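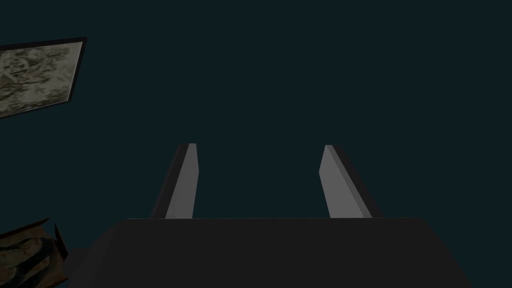
A gripper with two upright fingers against a dark background. Computer-rendered view.

Kerkis has opened orders for the second edition of its Fola playing cards, the company announced on Aug 24, 2018. The deck was designed by Pacita Quiambao and will be printed in a single run of 2,000 copies, each with a numbered seal on the tuck box.

The first edition, issued in January of last year, sold out before it reached most retailers. Kerkis confirmed that it will not be reprinted. The new edition keeps the two-way back design but replaces the original blue with a deep red, and the court cards have been redrawn throughout. Collectors who own the earlier deck will notice the greatest change in the jacks, which now face one another when laid side by side in matching colours.

"The courts in the first deck were drawn quickly and I was never content with them," said Ms Quiambao. "For this edition I began again from pencil – the aces alone took most of the spring."

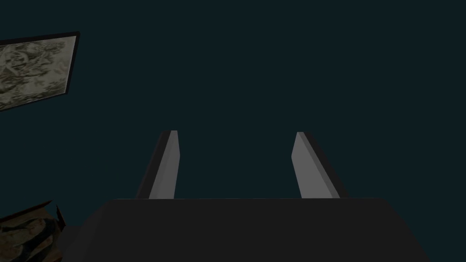
Each deck contains the standard 52 cards, two jokers and a double-backed card for the use of magicians. The stock is the same as that used for the company's Padilla deck, with a slightly softer finish. Nicanor Tapia, who oversees production at Kerkis, said that early proofs had been given to several working performers and that the borders had been narrowed at their request.

A boxed set will also be offered. It holds two sealed decks and a signed print of the ace of spades, and is limited to 71 sets. Customers may order no more than one boxed set per household. Single decks may be bought in any quantity while stocks last.

Orders placed through the Kerkis website will be sent out in the order in which they are received. Customers who wish to collect in person may do so from the Gustberg shop, where 40 decks have been set aside for sale over the counter. These cannot be reserved by telephone or email.

Retailers seeking trade terms should write to the sales office, stating the number of decks required and the delivery address.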